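Skendotetti Field Data — Participants and Casual Operators Wanted, Stadthorpe

Posted August 16, 2020
Location: Stadthorpe (on site only, sorry)
Type: casual / paid participants
Contact: Marek Trnka

Quick one as we need people soon. Skendotetti is gathering demonstrations for a learning system called Lostelo. You drive the arm by hand, it records what you do, the model trains on it later. We did a first round in July and it wasn't enough, not by a long way. Looking for 25 people for the next round.

No robotics background needed. Patience is needed. If you've ever spent an arvo trying to get a stripped screw out and not thrown anything, you'll be fine.

What the work looks like

You sit at the controls and do short everyday tasks with household stuff. Pick up, carry, put down, tip, hand over. Then again from a different start spot. Most of the recording is from the small camera at the wrist, so you learn to think about what it can see as well as what you can see.
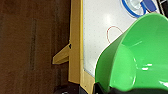

Wrist camera view, green bowl in the gripper beside the air hockey table.

Bowls are harder than they look. Grip too high on the rim and it swings, too low and you lose sight of the table. We want the clumsy attempts as well — a recovery is worth as much to us as a clean run, so don't bin an episode because you fumbled it. Flag it and keep going.

Sessions are 2 hours with a proper break in the middle. Tea, coffee, bikkies. We ask for 6 sessions per person, spread however suits you. Evenings okay, weekends okay if you let Marek know ahead.
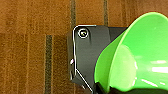

You'll get a practice block before anything counts. Thijs Brouwer runs it, and he'll go through the controls, the stop button (first thing, every time) and how to label an episode. Labels are short: what you picked up, where it went, what went wrong. Plain words, no essays. Spelling doesnt matter, colour names do.

Who we're after

Over 18, with the right to work here
Steady hands, either one — lefties very welcome, we've hardly got any
Okay with repeating the same thing and being a bit bored
Normal or corrected eyesight, able to tell colours apart
Closed shoes on the floor. No thongs, no exceptions

Also going: 2 operator roles

Longer casual contracts, through Van Dijk. Same driving as above plus daily checks on the gear: screws, wiring, fingers, camera mount. You'd be handy with a hex key and happy to write down what you find, even when its nothing. 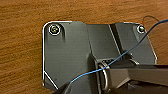 Pay and how to apply

Participants are paid per session, same week. Operators are on an hourly casual rate with super, Marek will send the details. Email him a few lines about yourself, which role you're after and what days you can do. No cover letter please. Resume only for the operator jobs.

We record the arm, the cameras and the controls. You'll get the consent form before your first session so you can read it at home and ask questions.

Places get filled as people write in.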